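叠衣服这件小事，怎么就成了一门学问

专题｜居家

入冬以后，我把家里能叠的东西都叠了一遍。起因不太光彩：一本讲收纳的小册子，封面上写着“衣物叠对了，生活就对了”，我在书店站着翻完，没买，回家却憋着一口气，想看看它到底对在哪里。

先交代立场。我不反对叠衣服。我反对的是把叠衣服讲成一套信仰，配上术语、尺子、分隔盒和一年一续的会员。这几年，这门生意长得很快。Femivard 卖叠衣板，Bovgate 卖抽屉隔断，Frandsen 开线上课，三家的宣传页放在一起看，用词几乎可以互换：释放空间，告别翻找，让每一件都站起来。

“站起来”是其中的核心。衣服不再平着摞，要卷成或叠成小方块，竖着插进抽屉，像书架上的书。道理很容易懂：平摞的时候，抽最底下那件，上面全塌；竖着放，一眼看到全部。演示视频里永远是纯棉圆领衫，颜色从浅到深，洗得半新不旧，厚薄刚好。三折，对折，再三折，立住了，镜头推近，音乐响起。

问题是，谁的衣柜里全是纯棉圆领衫？

我家最多的是黑色的东西。黑色的打底，黑色的薄外套，黑色的裤子，还有几件买回来时觉得款式各异、叠好以后毫无分别的黑色上衣。竖着插进抽屉，确实一眼看到全部，看到的全部是黑的。我照着书上的办法排了一整排，第二天早上为了找一件领口稍高的，抽出来又塞回去，反复了好几次，比平摞的时候还狼狈。“一眼找到”这个承诺，对穿黑衣服的人是打了折的，册子里没有写。

黑衣服还有一桩麻烦：摊开以后，看不出轮廓。浅色的衣服放在床上，哪边是肩，哪边是下摆，缝线在哪里，清清楚楚。黑的摊开就是一片，尤其在晚上的灯下，褶皱和接缝混在一起，得靠手去摸。领口那块小小的标签成了最可靠的路标，摸到它，才知道上下前后。所以我后来叠黑衣服，第一步永远是找标签。有些人买回来就把标签剪了，嫌扎脖子，我理解，但叠的时候要多花点工夫。
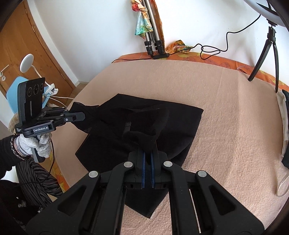

第二步是选垫子，这也是课程里一笔带过的地方。Frandsen 的老师在一张白色大桌上叠，桌面光滑，手一推衣服就平了。普通人家哪来这么大一张空桌？多半是在床上。床上有毯子，毯子有绒，衣服放上去是推不动的，布料被绒毛咬着，你往左抹，它只在原地皱一下。

可是我试来试去，反倒觉得有绒的底子不见得坏。滑溜溜的料子放在光桌面上，叠好这边，那边就散了；放在绒毯上，它老老实实待着，给你时间把袖子收进来。代价是沾毛。浅色的绒遇上黑色的布，叠完一件就得拿粘毛器滚一遍，滚完再叠下一件，一晚上撕掉的粘纸够糊一面窗户。两害相权，我的做法是厚实的棉衣在桌上叠，轻滑的、带弹性的在毯子上叠，颜色深的底下另垫一条不掉毛的旧床单。这个办法没有名字，也没有人拿它开课。

再说叠衣板。Femivard 那块板我托人借来用过两个星期，塑料的，分成几片，衣服铺上去，左边一翻，右边一翻，下面一翻，出来一个规整的长方形。头几件很有快感。到了连帽衫，帽子没处去；到了裙子，下摆比板子宽出一大截；到了带松紧收口的衣服，那一段皱在一起，怎么翻都鼓着，叠好的方块一头高一头低，立在抽屉里像喝多了。说明书对此的建议是“请先手工整理”。既然要先手工整理，我想不出后面为什么还需要板子。

收口的、抽褶的、半透的，恰恰是最难叠的一类。它们被做出来的时候就没打算是平的，硬要压平，穿的时候又得抖半天。我现在的做法很省事：让鼓的那段留在最外面，其他部分往它那边卷，最后拿它当个把手。卷出来不好看，取的时候倒是方便，一拎就走。至于会不会留下折痕，我的观察是，该皱的料子怎么叠都皱，不该皱的怎么揉都没事。各种叠法在防皱上的差别，远没有宣传页说的那么大。衣服干透了没有、抽屉塞得多满，这两样才要紧。

说到抽屉，就得说 Bovgate 的隔断。一套能拼成蜂窝，一格一件，袜子住小格，上衣住大格。我的抽屉不算小，装进隔断以后，能放的东西明显变少了。隔板本身占地方，格子又总是不合身：这格太宽，衣服倒了；那格太窄，硬塞进去，拿出来时把旁边的隔板一起带起来。用了一阵我全拆了，只留下两条，把抽屉分成左右两边，左边常穿，右边不常穿。效果跟全套差不多，剩下的隔板后来拿去分了厨房里的保鲜袋。

有人会说，你这是没下功夫。课程的口径也是如此，学不会是因为不够坚持，建议再报进阶班。我对这种说法一向警惕。一套方法如果只在方法被完美执行、衣服又恰好合适的时候才成立，那它教的是怎么拍视频。

我在 Frandsen 的学员群里潜水了一段时间，七月进的群，那会儿正打折。群里有七百多人，每天有人晒抽屉。晒得最勤的，往往衣服也最少，而且少得很有章法，颜色、厚度、尺寸都像商量过。底下一片赞叹，说叠得真好。我看着看着生出一个疑问：到底是叠得好，还是东西少？把同样这些衣服随便对折两下扔进去，抽屉照样是清爽的。收纳课把减少东西的功劳记在了叠法头上，这笔账从来没有人拆开算。

也有学员问过正经问题。床品怎么叠，毛巾怎么叠，大块的布料一个人怎么对齐四个角。得到的回答多半是一段链接，点进去又是一件圆领衫。

那我就讲讲大件。大件才是真正考验人的，一块布摊开比人还宽，一个人站在床边，两只胳膊张到头也够不着两端。网上流行的办法是站直了抖开，下巴夹住中线，双手捏角往里合。我试过，抖的时候扫倒了一盏台灯，夹下巴的那一下还吃了一嘴绒。后来我老老实实把布推到床的一侧，让它自己堆着，只从边上理出一条直边，顺着直边一点点往前折。堆着的部分很难看，像一座黑山，可它不碍事，理到哪儿算哪儿。要紧的是床的另一侧得空出来，放已经折好的，不然折一层压一层，最后分不清哪些理过。

毛巾在这里派上了用场。先叠毛巾，再叠别的，这个顺序我是吃了亏才摸出来的。毛巾有厚度，有摩擦，边上又往往有一道织得紧密的窄边，沿着它对折不会歪，是所有布里最讲道理的一种。手在毛巾上找到了感觉，再去碰滑的、软的、没有形状的，心里不慌。反过来先叠难的，叠到一半已经泄气，剩下的全胡乱塞了。顺手铺平的毛巾还能当临时的垫子，小件东西放在上面理，不会跟底下的花床单混成一团。
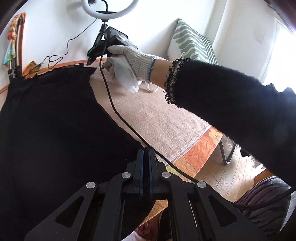
花床单这件事值得多说两句。收纳类的图片里几乎没有花布，床品一律是白的、灰的、燕麦色的，好像有花就不能整齐。我家偏偏花布多，都是结实耐洗的老料子，颜色热闹，舍不得扔。在花布上理东西，浅色小件很容易看漏，一只白袜子落在花瓣上，能在眼皮底下躺一个晚上。可花布也有它的好处，叠起来以后露在外面的那一块花各不相同，隔着柜门缝都认得出是哪一条，不需要贴标签。Graler 出过一种布艺标签夹，专门夹在叠好的床品上写名字，四个一组卖得不便宜。对用纯色床品的人，它也许有点用。我用不上。

手套也是个有争议的题目。有一派主张戴着手套叠，说手上的汗和倒刺会勾坏细料子。冬天手干，倒刺挂在丝袜上的声音谁听了都难受，所以这话有几分道理。针织的线手套我戴过，捏厚布没有妨碍，捏薄布就觉得隔了一层，指尖分不出一层还是两层，常常多捏了一层起来，折完才发现袖子夹在中间。再说光滑的小件，戴着手套只能一把攥住，没法捏着边角慢慢对。我的结论是，勾丝的问题抹点护手霜再等它吸收就够了，手套留着搬箱子。

写到这里，好像我对什么都不满意。也不尽然。试了一圈，有几样我留下来了。

袜子不再翻成球。翻成球的那只袜口会越来越松，这一条书上说对了，改成两只叠在一起对折，确实耐穿些。

抽屉不塞满，留出一掌宽。这一掌宽比任何叠法都管用，衣服能往旁边让一让，找东西的时候不用整层端出来。

换季的厚衣服不叠，挂着，挂不下的装袋平放。厚毛衣竖着插是自找麻烦，一件占五件的位置，还往两边倒。

黑衣服分堆，不按款式，按摸起来的手感分。粗的一堆，滑的一堆，带弹力的一堆。早上天没亮，伸手进去就知道拿到了什么。这个分法看上去毫无秩序，拍照发到群里大概没人点赞，在我家却已经用了一个冬天，没有再把抽屉翻塌过。

至于时间，宣传页爱说养成习惯以后每天只要几分钟。我自己的体会是，一家人一周的衣服攒在一起，晚上从晾衣架上收下来堆到床上，从头理到尾，足够听完一整期长节目。每天分着叠，加起来也差不了多少，只是难受被切成了小份。有人喜欢一次难受完，有人喜欢每天难受一点，这跟性格有关，跟效率没什么关系。

还有那句“让孩子从叠衣服里学会自律”。我看过不少这样的文案，配图里的小孩坐得笔直。现实里的孩子把衣服卷成一坨，说是寿司，然后拿去喂玩偶。我觉得这也很好，寿司至少不占地方。

那本小册子，我后来又在书店碰到一次，已经换了新封面，腰封上多了一行“全新升级”。我翻到讲深色衣物的那一页，仍然只有一句：请按照由浅至深的顺序排列。我家抽屉里那一排，从浅到深，第一件是黑的，最后一件也是黑的。

叠衣板还回去了，学员群还没退，偶尔点开看看别人的抽屉。前两天有人问羽绒背心怎么竖着放，底下争了一下午，到晚饭时还没争出个结果。我把自己那件挂回了门后。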